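Search tickets by number or keyword Go

Ticket 3905
Subject: Housewares returns stored in open metal bin
Site: Irndale, returns room
Opened: December 19, 2019
Assigned to: Sorin Crăciun
Priority: 2
Status: Closed

Issue reported
The Clultilgate store desk reports that loose household articles returned through Irndale are being recorded under the wrong stock groups. Brushes have been entered as spare parts, and plastic items without packaging have been entered as brushes. The desk requests that the affected records be corrected and the cause identified.

Initial review
The stock list was compared with the return slips for August. The item groups in the list are correct. The errors are limited to articles that arrive without a label and are placed together in the open sheet-metal bin before they are entered.

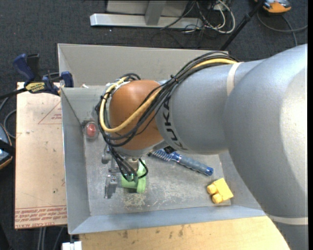
Staff on the early shift confirmed that unlabeled articles are entered by color when the slip gives no item name. Green plastic articles and blue brush-type articles share a single line on the printed slip, and the line does not state which group applies. The slip was last revised when the Pirihi stock was transferred to this site.

Action taken
1. The shared line on the slip was divided into separate lines for brushes and for plastic articles.
2. The 52 affected records were reopened and corrected.
3. Staff were instructed to leave the group field blank when an article cannot be identified, and to refer it to the store desk.

Update from store desk
Clultilgate confirms that the corrected records match its own list. The desk asks whether the remaining supply of old slips may be used at Eltlow.

Response
The old slips are withdrawn at all sites. A supply of 2,000 revised slips has been ordered, and Eltlow will receive its share with the next regular delivery.

Ticket closed by Sorin Crăciun. Further errors of this type should be reported under a new ticket that refers to the number above.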